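Hodell Home Help Desk
Ticket 326 – Fitted sheet won't stay on, bed rumpled again by evening
Opened by: Talha Warraich
Handled by: Sadao Iwasaki
Opened: 2023-04-29
Status: Closed, customer may reopen

Talha Warraich wrote:
Hello, and thank you in advance to whoever gets this one. I bought the Hoshino mattress topper from you and I do love it, my back loves it, but ever since it went on my daughter's bed the fitted sheet comes creeping up at the corners. I make the bed in the morning, I smooth it all down, and by the time I come to sort the laundry on it the whole thing is in ripples again. It is the corners at the foot that go first. The sheet is her favorite (Hello Kitty, pale blue, she will not hear of another one) so please don't tell me to just buy a plain one! Also, is it bad for the topper to fold clothes on it? I do all the jeans there.

Sadao Iwasaki wrote:
Good morning Talha, and thank you for such a clear message. I wouldn't dream of separating anyone from a favorite sheet. Could you measure two things for me? First, the height of the mattress and topper together, from the bottom seam up to the top. Second, the depth of the pocket on the sheet, from the corner seam down to the elastic. Please measure the sheet after it has been through the wash. 

Talha Warraich wrote:
Okay, tape measure found, it was in with the Christmas things. Mattress and topper together come to 38 centimeters. The pocket on the sheet is only 20! I had no idea it was that far off. I suppose it was fine on the old mattress. Picture attached, with the tan blanket pushed back and a pair of her jeans held over the sheet, the ones with the frayed part that she insists are supposed to look like that.

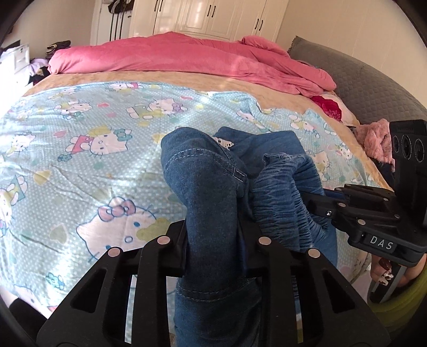 Can a fitted sheet with shallow pockets still be used on a deep mattress?
It can, if you fasten it underneath with elastic straps and accept that it won't reach the bottom edge on every side.

Sadao Iwasaki wrote:
Thank you, that helps a lot. I can see the wrinkles and creases you mean, and with those measurements I'm not surprised. The elastic is sitting partway up the side of the topper with nothing to grip, so every time someone sits down it slides a little further. What I would try, in this order:

1. Strip the bed and put a plain deep-pocket sheet over the mattress and topper together. Any color will do, it's only there to hold the two as one piece.
2. Lay the Hello Kitty sheet on top, and start with the corners at the head.
3. Clip the Nernident straps on crosswise under the mattress, corner to opposite corner. Snug, but please don't haul on them or the seams will suffer.
4. Smooth from the middle out toward the sides, and leave the blanket off until you're happy with it.

As for the folding, go right ahead. Clothes won't hurt the topper. I'd only be careful with rivets and zippers – lift the jeans instead of dragging them, as they can catch on thin cotton.

Talha Warraich wrote:
Straps came, and I did it all this afternoon with my daughter supervising. One corner popped off while I was still congratulating myself, so I did that side over and moved the clip further in from the edge. We're two nights in now as I finish typing this (I got called away, sorry) and it has held. There's still a bit of a ripple near the pillows but I can live with that.

Sadao Iwasaki wrote:
Wonderful news! Moving the clip in was just right. The ripple by the pillows may settle after the next wash. I'll close this for now, and if it starts creeping again in June when the blanket comes off for the summer, reply here and it comes straight back to me or to my colleague Yuto Nomura.

Resolution: pocket depth too shallow for combined height. Under-sheet and crosswise straps recommended. Topper not at fault, no return.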